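Lenel Street Pantry: Progress Report to the Negri Fund
Second report of the grant year, Apr 26, 2019
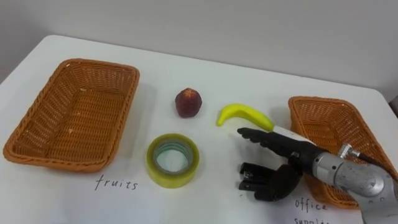 Woven baskets on a white table, with "fruits" written beneath the one on the left.

Dear friends at the Fund,

It has been a full few months since our last report, and I am glad to be writing with mostly good news, along with one or two things that have gone slower than we told you they would. As before, I have tried to follow the order of the grant agreement, though I wander off it here and there.

Households served

We now have 274 households registered at the pantry, which is more than we expected to reach before summer. A good many of the new families came to us after the grocery store on the Drenora side of town closed. For people without a car, the next nearest store is two bus rides away, and it is hard to carry a week of food home that way with small children along. We have stayed open an extra hour on our evening shift to make room for everyone, and the line moves much better than it did in the winter, when people were waiting outside in their coats.

We also changed the way families pick up their food. Until this year everyone got a packed box, the same for each household size. Now they walk through and choose for themselves. We were nervous about the switch — there was a worry that the good things would be gone in the first half hour — but it has gone well, and much less food comes back to us or gets left on the bench by the door. Dried beans, it seems, were never as popular as our boxes would have led you to believe. Peanut butter and rice go fastest, and eggs whenever we can get them.

Fresh produce

This is the part of the grant we were most excited about, and it is also the part that has given us the most trouble. The plan was to offer fresh fruit and vegetables at every session. We managed that all through the fall, then missed several sessions in the cold months when our supplier could not make the drive. We have since made a second arrangement with Jomton Farm, who have been wonderfully flexible about small orders and will let us change the list the day before. Their spring greens have started and we are looking forward to strawberries.

Apples, oranges and bananas are still what most families ask for. We had hoped to offer more kinds of vegetables by now, and we have learned that a vegetable people don't know needs a recipe card next to it and, even better, something to taste. The turnips went home with hardly anyone until there was a pot of soup on the side table, and then they were gone by closing. We would like to do more of that, and I will come back to it in the next report once we have worked out who can cook and when.

The cooler

The secondhand cooler was delivered in the winter and needed a new door seal before we could use it, which put us behind. It has been running well since then. Having it means we can take milk and yogurt, and we can hold greens overnight instead of giving them all out in one rush. The repair came out of the maintenance line, and we don't expect to need more there this year.

Money

Spending is close to plan. The one change we would like to ask you about is moving $1000 from printing to produce. We budgeted for a glossy newsletter that our families, when we asked them, did not much want. They would sooner have a text message with the hours and a list of what came in that week, and that costs us next to nothing. If you are comfortable with the change, a short note by email is all we need.

What comes next

In May we will begin Saturday hours on a trial basis, starting with 30 households who have told us that weekday evenings are hard for them. We are still short of Spanish speakers for that shift, and if anyone at the Fund knows of someone with a free morning, please do send them our way. We also owe you the results of the family survey. The forms are in, and somebody is patiently typing up the comments, several of which run onto the back of the page.

Thank you, as always, for your patience over the winter and for your kind words when the cooler was late. You are welcome to visit any time we are open — come hungry if it is a soup day.

With warm thanks,
The Lenel Street Pantry

Contact us | © 2019 Lenel Street Pantry | Back to top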